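Govilwood repair cell gets its settings published in full

Govilwood is putting the complete set-up notes for its computer repair cell online this June, free for any workshop to read and use. The notes cover the arm, the gripper, the fixture plate beside the computer and the wrist camera - the whole bench, in other words, with every mistake left in!

The cell's hardest job is handling a desktop processor and its socket. Soo-ah Ryu, who looks after the machine, spent 15 working days on that step alone.

"We kept blaming the arm, and it was the fingers," she said. "One side sat a hair lower than the other. Once we'd shimmed it, I ran the approach over and over just for the pleasure of watching it."

The 448 logged trial runs are part of the release, along with a plain checklist for the start of each shift: wipe the camera lens, check the finger screws, jog the wrist to its home position and close the gripper slowly with nothing in it. Viorica Lungu wrote the checklist after 6 weeks on the early shift, and it fits on one side of paper.

Costel Ghiță, workshop manager, is keen to hear from other repairers. "If somebody has a better way of lining up on a socket, please send it in. We'll try it on the bench that Friday."

Questions about the notes can be sent to Aatos Halonen at the Govilwood press desk.

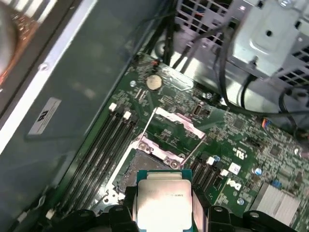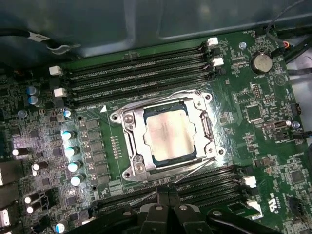
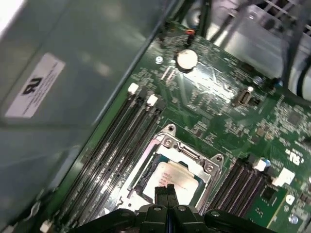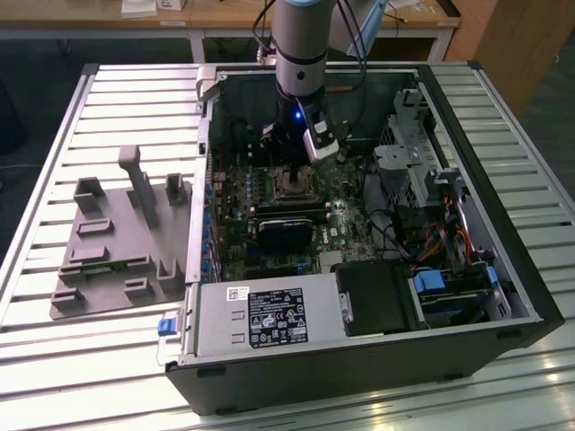 The Govilwood repair cell at work on a desktop computer. First three pictures: wrist camera. Last picture: the arm over the open case.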